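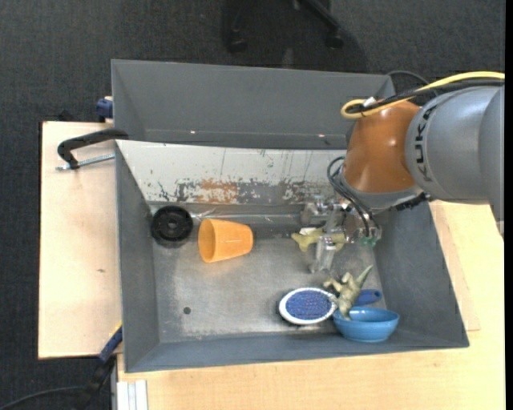

Photo: the author

Bins, or where small things go to be forgotten

Jul 7, 2025

I own too many bins. I know this the way other people know they own too many cats, which is to say I found out when a visitor went quiet in my garage.

It started in May, when I decided the toy situation had to be dealt with. Our toys had been living in a drawer, a suitcase, the good salad bowl and the footwell of the car. I read an article about "zones." I bought a set of five stacking tubs from Brivano for 35 dollars, and for two weeks I was insufferable.

The tubs had lids. Lids, I can report, are a mistake. A tub with a lid gets something put on top of it, and then something on top of that, and now the toys are in there until the house is sold. I moved the lids to the garage, where they have their own bin.

So I have come around to gray metal. A plain open bin with sloping walls does one thing well, and small objects slide down to the middle where you can find them. It doesn't look cheerful. It looks like it belongs under a workbench, and it takes a scuff without complaining. The panel between the two bins up top has lost a good deal of its off-white finish, with a rusty patch to show for it, and I still like it better than anything in the Sunis catalog, where a "heritage toy crate" costs 540 dollars and comes pre-distressed. I can distress a bin myself.

The yellow-green toy at the bottom is the kind of thing that defeats every system. It has a forked end. What category is that? Animals? Tools? I have tried sorting by color, by size and by how much it hurts to step on, and there is always one left over that goes nowhere. My current method is a bin for whatever is in use and a second bin next to it for whatever I can't make a decision about. The second one fills up faster.

Rust, if you go the metal route, can be handled with a stiff brush and some patience. I used the Tornari paste and got decent results after roughly 52 passes, at which point I'd stopped caring what color the thing was. Don't put a freshly treated bin on carpet. Ask me how I know, or come over and look at the carpet.

I've also been told to try the Ouali hanging pockets, the ones that go on the back of a door. I already have something on the back of every door – mostly coats, one ironing board – so that will have to wait until I find a bin for the coats.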